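Kit review: two weeks with the Jolent bench pair

Members' newsletter, 4/3/24

Those of you who came to the last open evening will have heard me going on about the Jolent, and several people asked for something in writing before the group decides whether to put money towards one. I've had the loan set on my bench for 2 weeks now, and I'm sorry to say I have become a bit of a bore about it at home.

For anyone who missed it, the Jolent is a pair of small arms on a shared base rail, sold as a kit by Droltberg. You get both arms, the grippers, a small camera for the wrist, the control box and a licence for their software, which is called Rathjen. The price for the pair is 2,795 euros. A single arm is also listed, but after trying both ways I wouldn't bother with it. Nearly everything I wanted to do with cloth needed a second hand to hold the other end.

Unpacking and first evening

The arms arrive already assembled, so "kit" is a generous word. You bolt the rail down, plug in two fat connectors per arm and go through a calibration where the software asks you to move each joint to its stops. It took me an evening with breaks for tea. Torben Grube did the same job in far less time the following week, but he had my notes and he reads manuals properly.

I will say the manual is good. It's a printed booklet with large drawings, and whoever wrote the English has clearly bolted one of these down themselves. The page on cable slack saved me from a silly mistake: I had tied everything back neatly, and the wrist needs far more loose cable than you'd think if it's going to turn all the way over. Leave the loops alone, even if they look untidy.

What we've been doing with it

Bernd Petersen wanted to see it stack blocks. I wanted to see it fold laundry, and the loan form was in my name. Clothes are a lovely test. They flop, they bunch up, they hide their own corners, and a fold that looked fine a moment ago can slide off the pile when you let go.
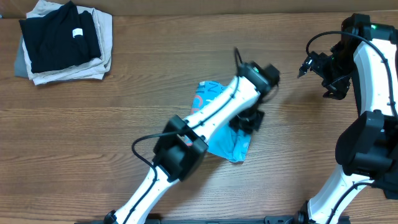

Most of our sessions have been driven by hand, using the two leader handles, with Rathjen recording the moves so they can be played back or used for training later. Plain dark T-shirts are the easiest thing I've tried. Trousers are harder than they ought to be. Small printed pieces are the most fun of all, as there's plenty of pattern for the wrist view to get hold of but very little fabric for the fingers, so you get one decent chance at a corner and then you're chasing it over the table.

Driving the thing is a joy. There is a tiny delay which bothered me for the first hour and then disappeared from my mind completely. Maya Akl, who has never touched a robot before, sat down after lunch and was picking up tea towels within minutes (and then wouldn't give me my chair back!). I've used other small arms where every move felt like stirring porridge with a fishing rod, and this is a different world.

The green lights on the wrists deserve a mention too. On our set, green means the arm is powered and listening. It's a small touch, but when you have two arms crossing over each other you do glance at them a lot, and I missed them as soon as I went back to my old single arm.

The wrist camera

I nearly left this in the box. I had a decent overhead view and thought that would be plenty, and for blocks it probably would have been. With cloth, the arm itself gets in the way at exactly the moment you want to know what the fingers have hold of. Once the wrist view was running I watched that window more than the main one.

Up close you can make out the weave of a knit and the worn patches in a print, and you can tell whether you've pinched one layer or two. That last part has made the biggest difference to my folding. The picture does wash out where the light catches pale fabric, and there's a setting for this buried in the third menu. Turn the exposure down a little and leave it there. I also moved my bench lamp further back, which helped with the shadows under the gripper. 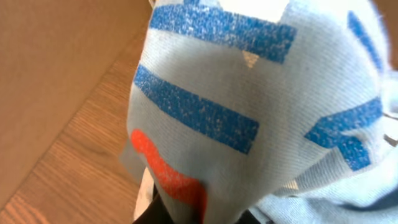 Things I'd grumble about

The base rail takes up more of the table than the drawings suggest, and you'll want a deep worktop. Mine is only just deep enough, and the arms can reach places behind the pile that I can't see from my seat.

The fingers are hard and angular. They're fine on denim and thick cotton, but on anything fluffy I'd like something softer. Droltberg sell padded tips separately. Joscha Lammers has made a set out of silicone sheet which grip very nicely, though one fell off mid-fold and we had to search the floor for it.

Recordings are large. I saved 300 short runs before I noticed how quickly my drive was filling, and by 600 I had to go out and buy another. There is a compressed setting, but it's switched off when you first install the software and you have to know to look for it.

Support has been quick. I wrote to them twice, once with a sensible question about the calibration and once with a foolish one about a plug, and had a friendly reply to each by the next morning.

Would I buy one?

Yes, if I had the room and the money spare. For the group I think it's a strong choice, as two people can share it in an evening and beginners aren't frightened of it. If all you want is to move rigid parts from one tray to another, the single arms from Seltholm would do the job and leave you with change. For cloth, rope, bags and all the other awkward floppy stuff, I haven't used anything at this size that I liked half as much.

Trying it yourself

The loan set is ours until May. Send me a note if you'd like an afternoon with it, and bring some clothes you don't mind seeing handled a bit roughly. I'm especially keen to try a hooded top and a fitted sheet. Bernd can bring his blocks.

Eetu Partanen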